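Putting a print into a frame and closing the back

Most ready-made frames open the same way, whether they came from Kurnholm or from a charity shop. The job takes 11 minutes if everything is to hand. You need the frame, your print, a soft cloth and a blunt table knife.

Work on a flat board that you don't mind marking. Lay the frame face down, ease up the tabs with the knife and lift out the backing card. Wipe the inside of the glass with a dry cloth and check it against a window for fluff.

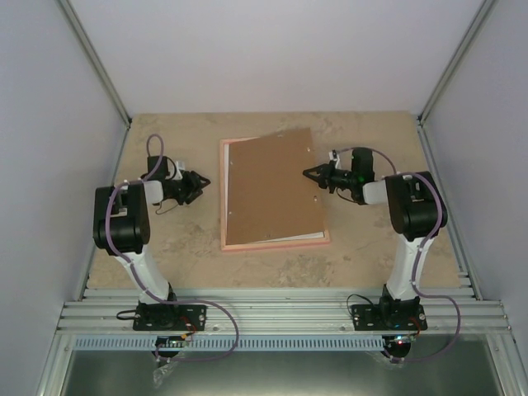
Paper for packing behind a print should be thin and smooth, and no bigger than the backing card. I use plain white sheets from a Wivis pad, which weigh very little and don't show through. Square the stack up before you press anything down. White paper showing along the bottom edge of the brown card, as it does here, means the stack needs another look. Slide it up until the edges meet, then check the other three sides.

Put the print in first, face to the glass, then the packing paper, then the card. Six sheets is the most I would use in a shallow frame. If the card stands proud of the rim, take a sheet out and try again.

Turn the frame so that its long sides run away from you. It is easier to reach both edges that way, and the card can be lowered in from the top end. 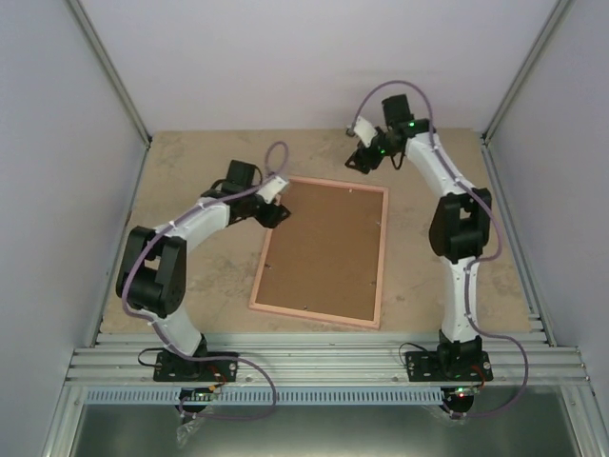
Frame with the pink-peach border, brown backing card inside.

Press the tabs down one at a time, working from opposite corners. Lorne Bergeron wrote in October to ask about tape. Brown paper tape over the join keeps dust out, but leave it off if you change your prints often.

Hang the frame on a single hook if it is small. The larger Pridonness frames need two.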